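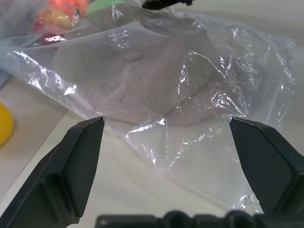
4. Bagging hats and soft toys

By now you should have the table set up (section 3) and your labels printed. If you haven't printed the labels, go and do it, I'll wait. Trying to remember which bag is which at the end of the evening is how I once gave three different winter hats the same number, and I only found out in January when somebody wanted one back.

I wrote this section for the Predo bag kit, the large size, as we use it at the Clalham toy and clothing exchange. The small kit works the same way except that you'll never get a brimmed cap in without folding the brim, and please don't fold the brim.

What's in the large kit:
20 clear bags, large
200 adhesive labels, in sheets
A roll of paper ties
A card with the size chart (ignore the hat sizes, they're wrong for kids)

You'll also want a soft brush, a dry cloth, and something flat and heavy. I use an old atlas.

4.1 Before you open a bag

1. Clear a space in the middle of the table, big enough to lay a bag out flat with a hand's width to spare on every side.
2. Push everything still waiting to be packed toward the far side. Toys, boxes, odd packages, whatever you've got. It doesn't have to be neat back there.
3. Go over each item with the brush. Caps collect lint in the seams and around the button on top, if there is one.
4. Feel the inside band of every cap. If it's even slightly damp, hang it up and come back to it tomorrow.

CAUTION: Never bag anything damp. The bags don't breathe, and a cap that goes in a bit clammy comes out smelling like a basement.

CAUTION: These are big, thin plastic bags. Keep them away from babies and small children, including the empties, including the one that slid under the table when you weren't looking. Count them back into the packet when you're done.

4.2 Opening the bag

The bags come pressed flat and the two sides love to cling together. Rub the open end between your thumb and finger until the layers slide, then work your hand in sideways. Once there's air inside, the rest comes apart easily.

Don't shake it open! I know it's tempting (and it does make a great noise) but a bag that's been flapped around picks up every loose hair in the room, and then it's all stuck to the inside where you can't wipe it off.

The bag is going to look crumpled from here on. That's fine. I spent my first evening trying to smooth every crease out of every bag and I got through six of them.

4.3 Caps and hats

1. Lay the bag down with the opening facing you.
2. Hold the cap by the crown, from underneath, with your fingers spread inside it.
3. Slide it in crown first, so the brim ends up nearest the opening.
4. Let go and draw your hand out slowly. If the plastic comes with you, pin the far corner of the bag down with your other hand.
5. Press lightly around the outside of the crown to let the extra air out. Stop before the crown starts to dent.
6. Leave the loose end of the bag lying open for now. You close it in 4.5, after the label is on.

Note: If you have a stack of caps that are the same size you can nest two in one bag. I wouldn't go to three. The bottom brim always ends up taking the weight.

Note: Knitted hats can be folded once. Straw hats don't belong in this section at all, they get a box, see section 6.
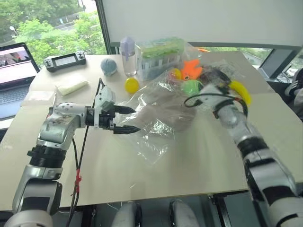
Mid-session: large clear bag in the middle of the table, toys and packages toward the far side.

4.4 Plush toys

Soft toys are easier than caps and a lot more fun, but they're bulky, and they have bits that stick out. Ears, tails, stiff little felt fins.

1. Check the eyes. Give each one a gentle tug. Anything loose goes in the mending basket and doesn't get bagged.
2. Tuck in whatever will tuck in without being forced.
3. Put the toy in head first.
4. Turn the bag so that the face ends up against the smooth side. It makes it so much easier to spot the right one later, and kids find it funny.
5. Squeeze out some of the air, but leave the toy a bit of room. Plush that's been flattened for a whole season takes days to fluff up again.

Bright colors next to pale ones: I keep these in separate bags. I had a very red crab leave a pink patch on a white rabbit at our Skendport sale and I still feel bad about it.

If you're making up a gift set with a cap and a toy together, cap first, toy second, with the toy next to the brim and never on top of the crown.

4.5 Label and close

1. Stick the label on the flattest part of the bag you can find, usually the lower corner. Pull the plastic tight with one hand while you press it down with the other.
2. Write the number large. My 1s and 7s look identical, so I cross my 7s. Bag 377 was lost for most of a spring before I started doing that.
3. Gather the open end, twist it one full turn, and put on a paper tie.
4. Fold the tail over and leave it. It doesn't need tape.

Labels can be peeled off and moved once, if you do it right away. After an hour or so they take a bit of the plastic with them.

4.6 If something's not right

The bag has fogged up inside. Something was damp. Take it out, dry it properly, and use a fresh bag.

The bag won't lie flat. There's too much air in it, or the opening is twisted underneath. Untwist it before you press on it, otherwise it can split along the side seam.

The crown has dented. Reach in and push it out from below with your fist, then leave it overnight on an upturned bowl. That works on fabric caps – felt may need a little steam.

You can't tell what's inside. This mostly happens under a bright overhead light, when all the creases shine at once. Tilt the bag or move it to the end of the table.

A small split. Put a spare label over it if it's shorter than your thumbnail. Anything bigger and the bag is finished.

4.7 Where the bags go next

Closed bags go into the Cheema crates, standing up on end with the labels facing the front. Caps on the top layer, toys below. Don't pack the crate so tightly that you have to pull to get one out, and don't put the lid on until you've copied the numbers onto your list. The list itself is covered in section 5.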